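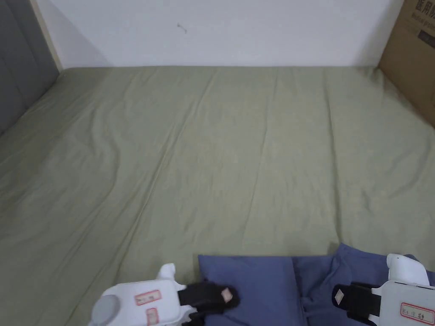 Fig. 1. Bed task: green fitted sheet, two blue pillows, left and right grippers.

9th August
Yaneth Huaranga

Notes from our trip to the Skatura open day at Duvbridge, for those of you who missed the coach. I liked the bed room best — I stayed for 10 goes and would happily have stayed for more!

Things to hang on to for the essay. Cloth is hard because it has no fixed shape, so look at the long creases running across the sheet in Fig. 1 and ask yourself how you'd tell a machine what "flat" means. Pillows are a bit kinder, but they still squash, and the right one is more crumpled than the left. Where would you grip it?

Please read pages 18 to 39 of the Kokkonen booklet before the seminar, and bring one question about grip — a proper one, with a sketch if you can manage it.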